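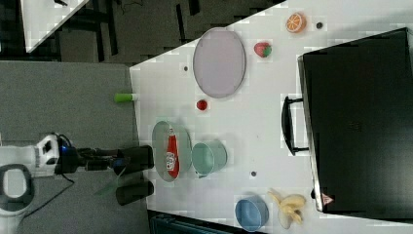

Play food and dishes on a white tabletop.

PRESS RELEASE - for immediate use
19 December 2025

Toy library to open second branch in Ustdale

Rurkbridge Toy Library will open a second branch in Ustdale in the new year, after its busiest twelve months yet. Families took out 1,249 loans up to the end of September. Most popular by a long way: pretend kitchens and everything that goes in them.

The new branch will be in the old Marras shoe shop on Piritness Road. Lease signed last week. Shelving going in now, doors open once the heating has been sorted. Opening date to follow in a seperate notice.

"We've had parents coming over from Ustdale on two buses with a pushchair and a bag of train track," said Monique Lacroix, who manages the library. "It was time we went to them."

How it works: families join for a year, pick up to four items and keep them for three weeks. Joining costs £30, or nothing at all for households on a low income. No fines for lost bits. Please do tell us though, a puzzle with one piece gone is no fun for whoever gets it next. 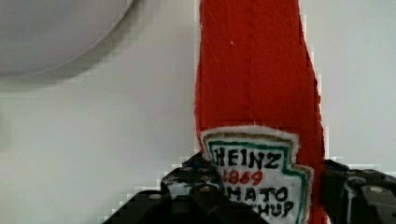 Ustdale will start with 159 items, half of them moved across from Rurkbridge and the rest bought new or donated. Wooden toys can be wiped down and go straight back on the shelf. Soft ones are slower. A fabric ketchup bottle like the red one with the sewn-on white label has to be checked along its seams and cleaned by hand, so soft play food will be lent in smaller sets than the plastic kind. Same goes for puppets and dressing-up hats.

Speech therapist Yae Tsuji will run a drop-in at the new branch every fortnight for parents of under-fives. Shop games and cafe games are a big part of it - taking an order, asking for more, saying what you don't want. No need to book, no referal needed. 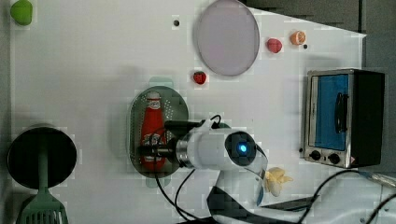

A toy strawberry on the table, with a pale lavender plate close by.

What we still need before opening:

Jigsaws, 40 pieces or fewer, complete
Dolls' clothes, any size
Pans, cups and plates from play sets, even if they don't match
Two low bookcases
A till that beeps (much asked for)

Donations can be left at the Rurkbridge desk during opening hours. Please no battery toys without a battery cover, and nothing with

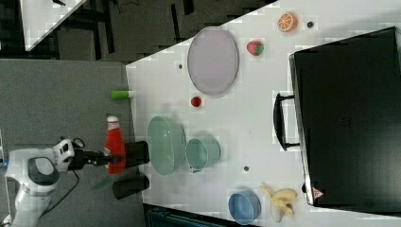 small magnets in it. Large items such as slides or ride-ons, ring first as the storeroom is tiny.

Deividas Sepp, who is fitting out the shop, has asked for anyone with a van to get in touch. Around six trips should do it. Fuel paid.

Current members don't have to do anything. Cards will work at both branches and toys can go back to either one.

Press contact: Amerley Adjei, Rurkbridge Toy Library. Interviews by arrangement.

ENDS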